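Skulutau - About Us

Home | The Tridolmont kit | Service | Support | About us | Contact

Who we are

Skulutau builds and supports two-arm tabletop robot kits for handling clothing. The company was started by Ásdís Thorlacius, who had worked on industrial sewing lines and wanted a machine that could deal with a garment after it left the line. We sell one hardware product, the Tridolmont kit, and one software package, Truvgate, which runs on it. We also offer task development as a paid service.

Our customers are resale shops, rental wardrobes, uniform suppliers and university labs. Most of them have a table, a wall outlet and more garments than they can fold.

What we work on

Cloth is a poor fit for classical pick-and-place. A folded pair of jeans has no fixed outline, the waistband is several times thicker than the leg, and the item changes shape as soon as it is lifted. We test on ordinary used garments, because new stock from a single supplier tends to hide problems. Denim gets the most table time. It is heavy enough to load the wrist joints and stiff enough to hold a fold.

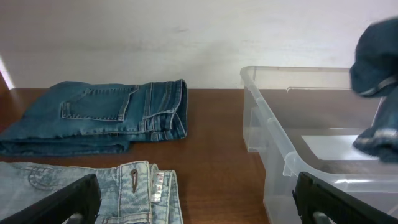

Our standard packing benchmark, Cisternas, covers the transfer of folded garments between a table and an open container. A run is scored on three things: whether the item reaches its target, whether the fold survives, and whether the container stays where it was. A run that needs a hand from the operator scores zero. Scores are kept per garment type and are not averaged across types. Customers can repeat the benchmark with their own garments, and we encourage this before any purchase.

The Tridolmont kit

The kit ships as follows:

- Two arms, each with a two-finger gripper
- Wrist cameras for both arms and one overhead camera
- Base plate, table clamps and cable set
- Truvgate license for one workstation
- Printed setup guide and calibration card

Reach is 700 mm per arm from the base joint. The rated load is 4 kg for both arms together. Supply power is 400 W. A table with a plain, non-patterned top is recommended; wood is fine. Gloss finishes are supported but may need the exposure lowered in Truvgate.
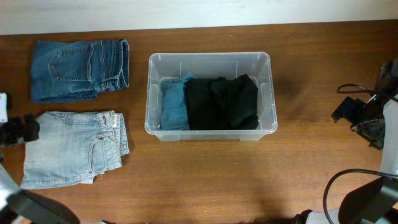 Task development service

Customers who do not want to train their own tasks can send us garments and a container. We record demonstrations, train a policy, run the Cisternas benchmark against it and return the garments with the results. Standard turnaround is 15 working days from receipt of goods. Mixed loads, for example denim with knitwear, are quoted separately. Knits stretch under their own weight and catch on finger edges, so they need more demonstrations than woven items. 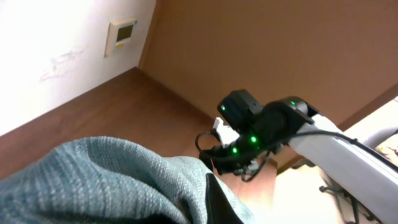
Cable routing is covered in the setup guide and should be checked before each session. Leave enough slack for full wrist rotation. Finger pads are a wear part and can be ordered singly or in sets.

What we do not do

We do not supply washing, drying or ironing equipment, and we do not integrate with conveyor systems. The kit is not rated for wet garments. We do not rent hardware - short evaluations are handled through the task development service.

Support

Support is by email and is answered by the people who build the kits. Please include your Truvgate version and the log from the failed run. The next Truvgate release is planned for March and will be free to current license holders. Release notes are posted on the Support page.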